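Gripper Comparison for Mixed Bin Picking: Second Progress Report
Prepared for the Seixas program by the handling group at Multer, January 10, 2024
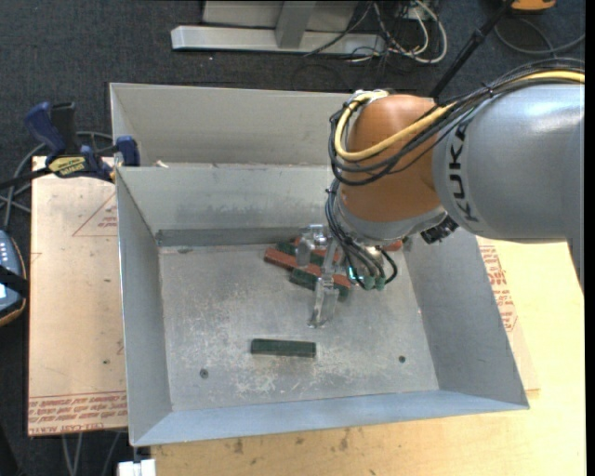

1. Purpose of this report

This report covers the work done after our first report in October. In that report we described the bench, the safety plan and the method of scoring. Now we can give first results from the comparison of the grippers, and we also ask for one change in the plan, which is explained in section 6.

The question of the project is the same as in the proposal. A small manufacturer receives simple bar-shaped parts in open metal bins, with no order inside the bin. Our partner Gustby wants to know which gripper should be bought for such a station, and how much must be paid for vision and control to make it work well enough. We compare two grippers on the same arm, with the same bins and the same parts. The first is the two-finger gripper from our own workshop, which we call the long-finger gripper. The second is a parallel gripper supplied by Pritum, with shorter fingers and a larger stroke.

2. State of the bench

The bench is complete. The KUKA arm works over an open gray metal bin on the wooden table, and a second bin stands directly behind it. The parts are red and green bars. We chose two colors because the controller software logs the color of each part, and this makes it easier to check afterward which part was taken from which layer.

During the first weeks the working bin was moving a little when a finger touched the wall. The movement was small, but after some hours the taught positions were not correct anymore. We now use a bar clamp at the side, and we check the position of the bin every morning with the arm itself, by touching two points on the rim. The check takes a few minutes and is written in the log.

The cables needed more attention than we planned. The arm must turn its wrist far when it picks close to the back wall, and the hoses to the gripper must follow this movement without pulling. Ayuba Quaye changed the length of the free part two times before he was satisfied. In the first version a hose was rubbing against the flange. In the second version the bundle was too loose and it touched the rim of the bin on low picks. The present routing has given no problem up to now, but we look at it at each change of gripper.

3. Method

One trial is one attempt to take one bar from the bin and put it in the second bin. When the working bin has no more bars, the operator puts the bars back by hand and mixes them. A trial is counted as good if the bar is lifted, carried and released without a stop of the arm. If two bars are lifted together, the trial is counted as not good, even if both arrive in the second bin.

We note four kinds of failure: no contact, slip, double pick and collision stop. Leonora Dizon wrote the definitions, and she also reviews the trials where the operator was not sure. We think it is important that one person decides these cases, otherwise the two grippers could be judged differently without anybody noticing.

The plan asks for 2000 trials with each gripper.

4. Results until now

With the long-finger gripper we have finished 1444 trials. With the Pritum gripper we have only started, and the number of trials is too small to report a success rate. We prefer to wait and not give a number which we must correct later.

For the long-finger gripper, 232 trials were not good. The largest group is the collision stops. They happen mostly near the walls, which are sloped. The arm comes down in a straight line, and the side of the gripper meets the wall before the tip of the finger has arrived at the bar. The second group is the slips, mostly with a bar that lies under another one at an angle. The finger gets a hold near one end, the bar turns, and it falls back.

Double picks were fewer than we expected. The narrow tip of the finger is a clear advantage, as it can enter between two bars that lie close together. No-contact failures were also few, and nearly all came from one afternoon when the calibration was old. We kept these trials in the count.

The single bars that lie flat on the bin floor deserve a remark. We had thought that they would be the easy case. For the arm they are easy to reach, but the finger tip must stop just above the metal, and the floor of a used bin is not perfectly flat. If the height is set too high, the finger holds only the top edge of the bar and it slips. If it is too low, the tip scratches along the floor and the arm stops. We now use a slower last movement for these bars. It costs cycle time, but the stops became less frequent.

First impressions of the Pritum gripper, without numbers: it holds the bars firmly, and the large stroke forgives a small error in position. In a pile it needs more free space around the bar, and we expect more double picks. Changing from one gripper to the other takes longer than planned, because the hoses are not compatible and we must replace the fittings each time.

5. Control and operation

All trials were started from the handheld controller, with an operator next to the bench. This was agreed in the safety plan and we do not propose to change it. The work is tiring, and after a long session the operators make more mistakes in the notes. We have therefore limited a session to a half day per person.

The pick positions are proposed by the vision software and confirmed by the operator. At the beginning the operators corrected many of the proposals. Now they correct fewer, but we cannot say how much of this comes from the better calibration and how much from the operators being more used to the system. For the final report we will separate the corrected trials from the others.

One request from Gustby was to keep a list of all small repairs, with the time needed. We do this. Until now the list contains mainly cable work, two exchanges of finger tips and one replaced fitting on an air hose. The finger tips show wear on the lower side. We will measure the wear at the end of the series and not in between, so that the gripper does not have to be removed.

6. Delay and requested change

The trials with the long-finger gripper should already be finished. The delay has three reasons: the moving bin, the hose routing, and the late delivery of the adapter plate for the Pritum gripper. The first two are solved. The adapter plate has arrived and fits.

We ask for permission to change the order of the remaining work. In the proposal, the first gripper must be completed before the second one begins. We would like to alternate the grippers in blocks for the rest of the trials. In this way, a slow change in the bench, for example wear of the bin floor or drift of the calibration, would influence both grippers in a similar manner. The disadvantage is the time for the changes. We have ordered a second set of fittings, so that each gripper can keep its own hoses, and this should make the change much shorter. The cost is covered by the present budget for small parts.

We do not ask for additional money.

7. Next steps

After your answer we will begin with the alternating blocks. In parallel, Ayuba Quaye will test an inclined approach near the walls, where the wrist is tilted so that the gripper comes down along the slope. These tests will be kept outside of the comparison. If the inclined approach is useful, we will repeat a short series with both grippers and report it separately.

Leonora Dizon will send the failure definitions and the log of the disputed trials to Gustby for comments. Please tell us if the Seixas office also wishes to receive them. The raw log can be shared as well, but the operator remarks are partly handwritten and must be typed first.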